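Gratell, Eventually

August 22, 2020

I have been playing the same board game since December and I still have not won it. I want to be clear that it is a solo game. There is one player at my table, that player is me, and I am in last place.

The game is called Gratell. You are the steward of a river town of that name, and over the course of an evening you try to get the harvest in, keep the bridge standing, and avoid annoying the neighboring valley, which is called Pundari and is very easily annoyed. Everything is decided with dice. I have been thinking about dice more than a grown person should. 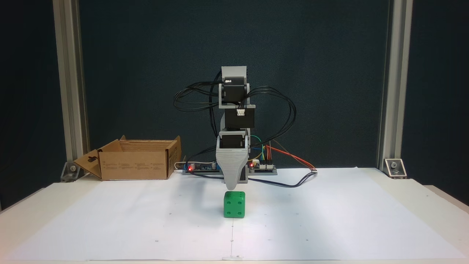
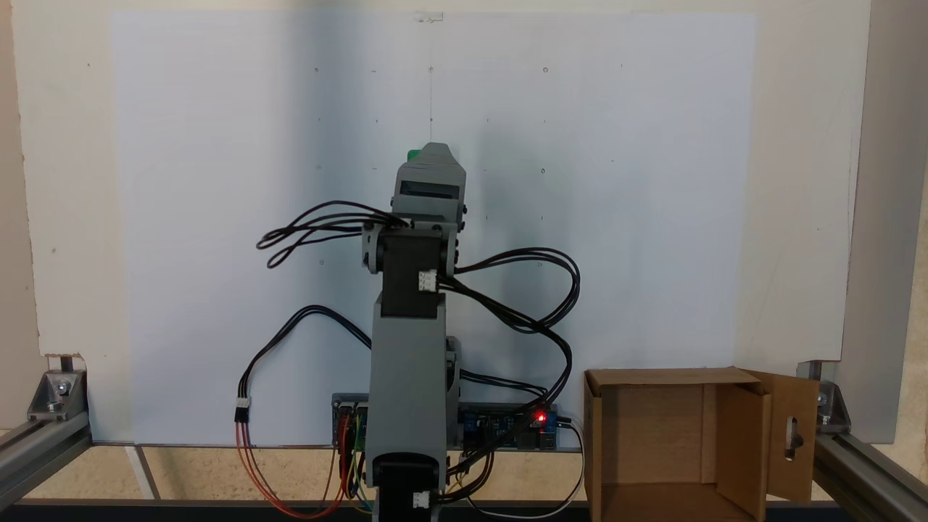

The gray arm, with the green die under it in the first shot.

I bought the game because I'd read that solo board gaming was relaxing. The person who wrote that was presumably playing some other game. Gratell came in a box the size of a small suitcase, with a rulebook of forty-some pages and a separate sheet correcting the rulebook. I read the correction sheet first, which I don't recommend. It's like walking into the last ten minutes of somebody else's argument.

Setup takes me half an hour. You lay out the town, then the river, then the valley, then you shuffle four decks of cards and put three of them in the wrong place. There is a card called The Miller's Grievance that is supposed to start the game face up beside the bridge. For my first five games I had it face down under the granary, where it had no effect on anything, and those were the best games I've played. I only found the mistake when I went looking for a way to do better.

Then you roll.

I should explain how I feel about rolling. I grew up in a house where we played every game with one die, because the other one had gone down a heating vent before I was old enough to be blamed for it. If the game wanted two dice, you rolled twice and added. This makes a long game longer. It also meant that everybody at the table had an opinion about how the die ought to be thrown. One faction held that you had to shake it in two hands for a decent interval. The other faction thought shaking was showing off and that a die should just be let go of. We had a rule that if it landed on the rug it didn't count, and another rule, passed later, that if it landed on the rug and was a six then it did.

So I came to Gratell with some baggage. The bridge roll is the one that gets me. Every round you roll for the bridge, and on a one it loses a timber, and when it has lost four timbers it goes into the river along with whatever you had on it. One in six. I know what one in six means. I passed math. I have nevertheless watched that bridge go down before the second harvest so many times that I've stopped putting anything on it, including, in one game, the people who were supposed to be crossing it to bring in the food. They starved, but they starved dry.

After a bad week in the spring I decided the die was crooked. I am not proud of this. I went and read up on how you test a die, and found a great many people online who had also lost at something and had also decided it was equipment failure. There are two schools. The salt water school says you dissolve salt in a glass until the die floats, then poke it and see whether the same number keeps coming up on top. The rolling school says salt water tells you very little, and the only way to know is to roll it a few hundred times and write everything down.

I tried the salt water first, being lazy. I used up most of a box of salt and the die sat on the bottom of the glass looking at me. Apparently some plastics are just too heavy for this. I then had a glass of brine and nothing to do with it, so I poached an egg, and I would like to report that it was inedible.

That left rolling. I did it in the evenings, in front of the television, with a notebook. I'd planned on three hundred and stopped at 289, when the show ended and I found I had no wish to roll a die again, possibly ever. A fair die should have given me a one roughly 48 times. Mine had given me 51. Someone better at this than I am could tell you exactly how ordinary that is, but I could tell just by looking at it. It was completely ordinary. The die was fine. I had spent the better part of a week proving that I'm bad at a game.

You'd think that would settle it, and for a few days it did. Then it occurred to me that I'd tested the die on the coffee table, and the bridge rolls all happen on the dining table, which slopes a little toward the window. I want credit for not pursuing this.

What I did do was buy different dice. This is a hobby inside the hobby, and a much more expensive one. There is a shop called Skilov that sells nothing else, and its website lists 856 kinds. I looked at all of them. There are dice made of stone and dice made of bone, dice with little scenes inside, dice so sharp at the corners that the listing warns you about your furniture. There's a die with nine sides, for which I couldn't find a single use, and which was sold out. I ended up with a set of six in a dull brown that was described as "walnut" and is the color of gravy. They roll the same as the old one. The bridge went down in round four.

I also got a dice tower, a thing you drop your die into at the top so that it bounces down some ramps and comes out at the bottom, free of human influence. Mine folds flat, or would if I could remember which flap goes first. It makes a noise like somebody falling down the stairs in clogs. I used it for a week and was asked by the rest of the household to stop using it, and I've gone back to the two-handed shake of my childhood, which turns out my feelings on the subject were settled by age seven.

There's a forum for all this, of course. Mostly it's people posting their scores. The one you want is 2,871, posted by someone who calls it "a comfortable win with a few mistakes in the midgame." My own best is a number I'll keep to myself, though I'll say it has fewer digits. When I asked, politely, what I might be doing wrong with the bridge, I got a dozen replies in an hour and all of them said the same thing, which was: you're repairing it, right?

I was not repairing it.

It's on page 31. At the end of any round you may spend two timber to restore the bridge by one step. I had read page 31. I'd read it several times. I believe I had taken "may" as the sort of thing rulebooks say to be polite. Nine months, near enough, a glass of brine, six gravy-colored dice and a tower, and all that time there had been a pile of little wooden sticks at my elbow that I thought were for the score.

I played again last night with repairs. The bridge stood. It stood the entire game, and I looked at it every round with real affection. I brought in three harvests, which I'd never done, and had so much grain by the end that I had to use pennies when the tokens ran out. Then Pundari invaded across the bridge.

There's an expansion coming called Wanyama, which adds a second river and, I assume, a second bridge. I've put my name down for it. In the meantime I've had a look at the section on fortifications, page 34, and there are two more "mays" in there that I'd like to go over with a pencil before I set it all up again. I have also moved the table away from the window. The light is better over by the bookcase.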